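Where Does the Water Go? The Secret Trip Down Your Drain

Pull the plug after you brush your teeth and listen. Glug, glug, gurgle! That water has just started a journey, and it's a really wild one. It will zoom through pipes, meet millions of hungry creatures too small to see, and end up back in a river where fish swim. Let's follow it!

First stop: the bend

If you peek under a sink (ask a grown-up first, and move the sponges out of the way), you'll probably find a pipe with a funny curve in it. It looks like somebody bent it by mistake. Plumbers call it a trap, and what it traps is water! A little bit always stays in the bottom of the curve, like a puddle that never dries up. Air can't push its way past the puddle, so the stinky smells from the sewer stay down there where they belong. Pretty clever for a bit of bent pipe!

Sometimes the trap catches other things too. Rings, marbles, tiny toy shoes. If you've ever dropped something small down the sink and gotten it back, you can thank the bend.

Downhill all the way

After the trap, the water from your kitchen joins up with the water from your bathtub, your washing machine and, yes, your toilet. Now it has a new name: wastewater. It leaves your house through one bigger pipe and slides into an even bigger one under the street.

Now for something amazing. Most of the time, there's no engine pushing it along! Sewer pipes are laid on a slope, so gravity does the work, just like it does for you on a slide. In the town of Nesitz, there are 103 miles of sewer pipe under the roads, and the town needs only 2 pumping stations to lift the water over the hilly parts. Everything else just rolls downhill, day and night, while people are sleeping and eating pancakes.

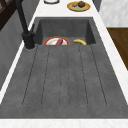 Grease is the big troublemaker down there. When bacon fat is hot it pours like water, so it seems fine to tip it away. But pipes underground are cool, and the fat turns thick and white and sticks to the sides. A plate sitting in the bottom of a gray sink, like the one with the red-orange rim, might not look like it has anything to do with a sewer, but if it's a greasy plate, some of that grease is going for a ride when the faucet comes on. Wipe greasy plates with a paper towel first and throw the towel in the trash. Over the years, little bits of fat can clump together with wet wipes and grow into a giant, smelly lump called a fatberg. Workers in Nesitz once pulled one out that weighed 283 pounds. Eww!

Meet the cleanup crew

At last our water reaches the treatment plant. In Nesitz it's called the Lundgren Works, and it sits right by the river.

The first thing the water meets is a giant metal comb called a bar screen. It grabs sticks, rags, bottle caps and all the other stuff that was never supposed to be flushed. Next the water flows slowly through a long channel so that sand and coffee grounds can sink. Then it rests in a huge tank. Heavy gunk settles to the bottom, greasy gunk floats to the top, and big scrapers push both of them away.

The water looks better now, but it's still not clean. So it's time to call in the bacteria!

Some bacteria make people sick, but lots of others are helpful, and these ones are champion eaters. The plant blows bubbles of air into the tank so they can breathe, and they gobble up the dirt that's dissolved in the water. They eat and grow and split in two, and then there are twice as many to keep on eating. When they're full, they clump together and sink, and many of them get sent back to the start to do it all over again.

Many plants finish by shining a special ultraviolet light through the water, which stops leftover germs from multiplying. After that, it's off to the river!

Try it: make a mini settling tank

You will need a clear jar with a lid, a spoonful of dirt, a pinch of sand, a few bits of dry leaf and some water.

Put everything in the jar, screw the lid on tight and shake it like crazy. Set it on a table and watch for 40 minutes. Which stuff sinks first? Does anything float? Draw the jar at the beginning and again at the end.

Don't drink the water, even if it looks clear! Your jar doesn't have a cleanup crew like the one at the plant. Pour it on a plant outside when you're done.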